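We use cookies to remember your settings. By continuing you accept our cookie policy.

How to clear and clean a kitchen table with a cloth on it

My kitchen table is the place where everything lands. Shopping, pans, packets, sponges, all of it stays there until somebody wants to eat. I follow the same order each time, and it takes me 15 minutes when I don't stop to read my phone.

What you need

– one deep bowl for small trash and loose bags
– two sponges, one for the cloth and one for pans
– one basket for things that belong in other rooms
– a stool or chair beside the table

Step 1. Make a second surface

Before you touch the table, put a stool next to it. The stool holds the bowl, so the bowl doesn't take space on the table you are trying to empty. A low stool is fine. Plastic is easy to wipe afterwards.
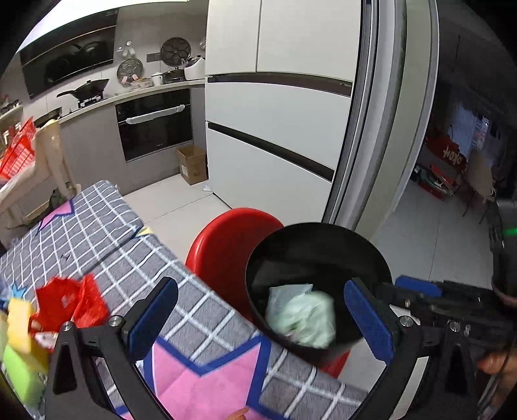 Put empty plastic bags in the bowl first, then paper, then ties and labels. Do not sort them now. You will sort once, at the end, when you can see how much there is. If the bowl gets full, empty it and continue.

Step 2. Bring everything to one line

Move all the things that are left to the middle of the table, side by side. Food packets go together at one end and kitchen tools at the other end. I learned this when I packed orders for Stoteck one July, and I still do it at home. With a line you can see what you have, and the edges of the cloth are free to lift.

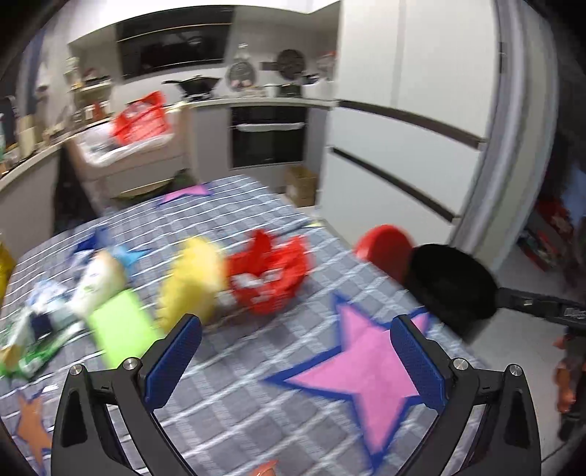

Pans are the first to leave the line, as they are heavy and they pull the cloth. Take the handle with one hand and hold the cloth flat with the other. On my checkered cloth the stars are the part to be careful with – a black frying pan should be lifted over the big pink one and never pushed across it. Lids go away together with their pans. After that come the packets, and the soft things are last.

Step 3. Clean the cloth

Shake the crumbs to the center and collect them with a damp sponge. Wipe along the grid lines, then across. Around a star, go from the middle of the star to its points, so the border doesn't lift. For a greasy spot use one drop of dish soap and wait a little before you wipe.

Step 4. Put back only what lives there

In our home this is nothing. In yours it can be salt and napkins. The basket goes to the other rooms now, not tomorrow.

Last updated: October 25, 2021

Comments (3)

nunstead_kitchen: The stool idea is good. I used a chair before and the bowl always slid.

wirkeck: Can I put a cloth with sewn stars in the washing machine?
Reply from the author: I wash mine cold and inside out, but please check the label of yours first.

tea_and_crumbs: I do the pans last and now I see why my cloth is always crooked. Will try your order this evening.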